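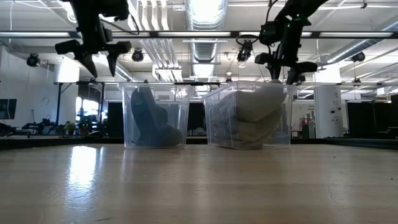
*Two robot arms above a pair of clear bins at Jitden's Kollville site.*

**KOLLVILLE, March 8, 2019** – Jitden has suspended unattended operation of its two-arm sorting stations after a fault in which a gripper failed to release on command. No injuries were reported.

According to a company notice, the fault occurred 155 cycles into a scheduled run. The controller logged the gripper as open while it remained closed, and the arm began its return move under load. An operator pressed the emergency stop within 4 seconds.

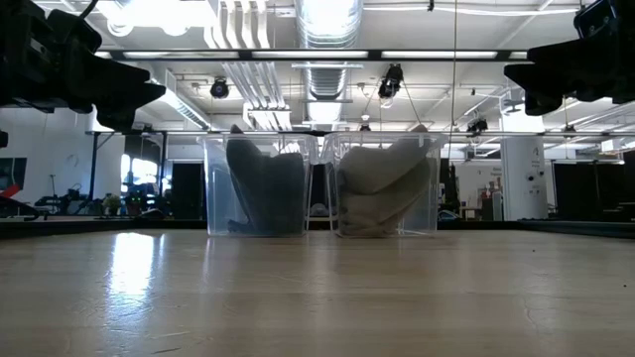 Work with soft goods continues at reduced speed, with an operator present at all times. The company has traced the fault to a position sensor supplied by Kotian and fitted in December. All 100 sensors from the same batch will be replaced. The Truncombe site, which uses 2 of the stations, is subject to the same restrictions.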